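We use cookies to remember your basket and to see which pages get read. Accept / Manage settings

About Bakos

Posted in November by Anežka Gajdoš

Bakos is a small motorcycle workshop in Gumdale, and we look after older bikes. Carburettors, points, drum brakes, kickstarts with a mind of their own – if it was built before fuel injection took over, we would love to see it. We do servicing, full engine rebuilds, wheel building and a fair amount of detective work on machines that three previous owners have each improved in their own way.

I started the business after 17 years working in other people's garages, mostly on modern stuff. I kept taking on old twins in the evenings and found I was looking forward to those far more than the day job. The first bench was a door on two trestles. I still have the door, and it now holds the parts washer up, so it has earned its keep!

What we do most of

Gearboxes, by a long way. Worn selector forks, tired bearings, second gear that jumps out on the hill up from the shops. We strip the box, clean it, measure everything against the factory manual and ring you before we order a single part. You get the old parts back in a bag, and I am always happy to go through them with you at the bench, because a chipped gear is much easier to understand when it is in your hand.

Carburettors come next. Bikes that have stood for years usually need the passages cleared properly, new seals and a careful look at the slides. We balance them on the bike, warm, and then take it for a ride. If it still hesitates, it goes back on the ramp.

We also run a small parts shelf under the name Unlow. That began as a handful of cable ends and gaskets we couldn't find anywhere else, and it now runs to 80 lines, including clutch cables made up to your own length (lovely if you have changed the bars). Send us your old cable or a good measurement of the outer, plus the free length of the inner. 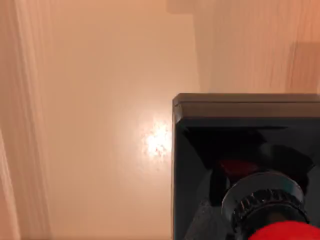

The other thing I am very proud of is Illura, our winter class. It meets in the workshop in the evenings from 7pm, and it takes people who have never held a torque wrench right through to setting their own valve clearances. You can bring your own bike or work on one of ours. Several people have come back for a second winter and gone straight into a bottom end rebuild, which I think is brilliant.

Frames and paint we leave to others, and we can point you towards people we trust. We don't do MOTs or insurance repairs either. For anything else, ask. I enjoy the odd ones, and we have had mopeds, a sidecar outfit and a very heavy three-wheeler through the door.

Before you visit

Please ring first, as there is only room for 2 bikes on the ramps and the yard fills up quickly. Have the frame and engine numbers handy, and tell us anything you know about past work, even if it's only a half-remembered story from the person you bought it from. If the bike doesn't run, we can arrange collection locally.

The workshop line ends in 1618. If it rings out, I am probably on a test ride, so leave a message with your name and the model and I will call you back the same evening.

Join our newsletter for class dates and new Unlow parts. Enter your email address. Unsubscribe at any time.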